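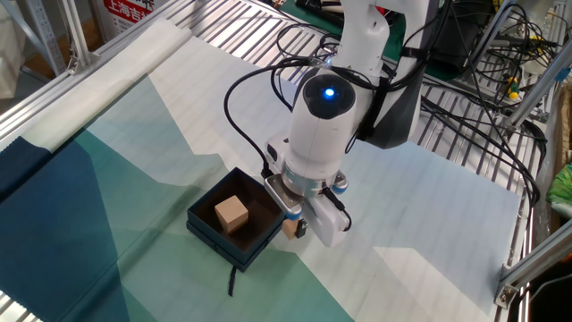

Toy and Block Table – Room Inspection Checklist
Clondanell Children's Center, Room 2
Checked by: Mi-kyung Ban
Date: Jul 17, 2018
Marks: OK / Watch / Repair

1. Table cover
Cover lies on the table, one edge rolled. Watch
Pattern and print in acceptable condition. OK
Edges do not hang so low that a child can pull them. Watch
Comment: I measured the longest side and it hangs 18 cm. Our rule says less than that, so please fold it under and fix it with two clips. The mountain pattern cover is the one we should keep. The old plain cover has a tear and I have put it in the bag for rags.

2. Storage box for blocks (square, dark teal)
Rim is smooth to the hand, all four sides. OK
Corners are tight, no gaps. OK
Inside is clean. OK
No loose strings, ribbons or tags. Repair
Comment: There is a thin black string at the bottom edge on the front side. It lies over the cover and is easy to catch with a finger or a sleeve. I did not cut it, as I do not know if it holds something under the box. Estela Daza will look and then cut it or glue it. Until this is done the box stays on the high shelf when children are in the room.
The inside of the box is very dark. Small pieces are difficult to see there in the evening, so please feel with the hand also when you empty it.

3. Wooden blocks
No splinters. OK
No cracks along the grain. OK
Corners not sharp. Watch
Size is not too small for the age group. Watch
Comment: I went through the full set of 34 blocks. The light tan cubes are good. Four of the small blocks have a corner which is sharper than I like – light sanding is enough, no varnish after. The smallest blocks must not go to the under-three group. Ye-seo Son asked if they can be kept in the same box with the bigger ones. My answer is no, please use a separate box with a lid.

4. Cables near the table
No cable crosses the walking path. OK
No loops hanging where a child can reach. Repair
Comment: Black cables hang in loose loops at the right side of the table. They should be tied up and kept away from the edge. Ívar Dalsgaard has the ties in the tool drawer.

5. Floor and light
Floor dry, no blocks left under the table. OK
Lamp over the table works. OK
Comment: One chair leg has lost its rubber foot. I moved the chair to the hallway.

To be closed before the August inspection: item 2 (string), item 3 (sanding), item 4 (cables).
Copy to: Dae-han Hong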